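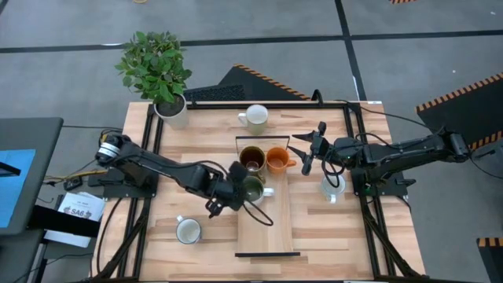

Mug

A mug is a drinking cup with a handle, used mostly for hot drinks such as coffee, tea and cocoa. It is bigger and has a thicker wall than a teacup, and normally it is used without a saucer. A common mug holds between 8 and 18 ounces.

Materials

Most mugs are made of ceramic and covered with a glaze, which can be glossy or matte. The inside may have another shade than the outside, for example a paler orange in an orange mug. Glass, steel and enamel are used as well.

Serving and storage

Mugs are often carried on a wooden tray, together with glasses. On the tray the handles are turned to one side, so that each mug can be lifted with one hand. In the region of Calado, green tea is served in white mugs, and a set for guests has nearly always one glass for water. Stacking is possible only with straight forms. The Brarna pattern, made by the Skuvana pottery from January 1983, has a narrow foot and can be stacked 3 high.

See also: Teacup, Tumbler, Zeseo ware

Last edited 13 October 2019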